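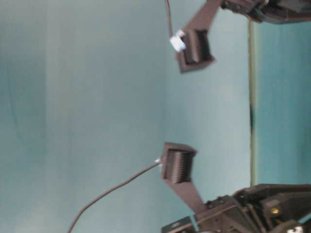 Viorica Leka told me to start with the drawer, and to leave the shelves for later. Anything with a thread on it goes in the drawer, she said, and the drawer is where every workshop goes wrong.

Search articles Go

17 January 2026
By Danilo Catacutan

So I started with the drawer. Mine came out of my uncle's garage in Hellholm back in November, and it weighs more than my dog! Bolts, fittings, stubby little adapters with one thread on top and a different one underneath, all rolling around together. I'd bought a Bastum cabinet with 1000 tiny bins (way too many, I know) and figured I'd be done by supper.

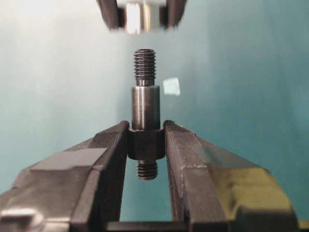 I wasn't. The plain bolts went fast, but the stepped pieces kept fooling me. Two of them would look like twins until I ran a nut down each one and the second nut stopped dead after a turn. Viorica had me quit squinting and buy a thread gauge, a little Fuchs one that folds up like a pocketknife, and after that I got through three trays in an evening.
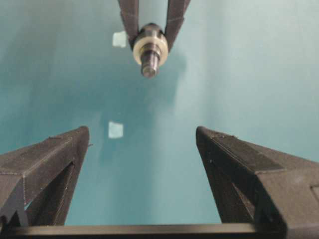 Then there are the labels. I write the size on top, then the thread, then whatever I think the thing came off of, which is mostly guesswork. Bin 3471 in the old Milel parts list matched one of mine, and I was happy about that all week.
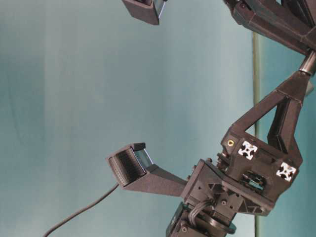 Do you have to clean old fittings before you sort them?
A quick pass with a dry brush is plenty. Grit in the threads throws off the gauge, so brush first and measure after.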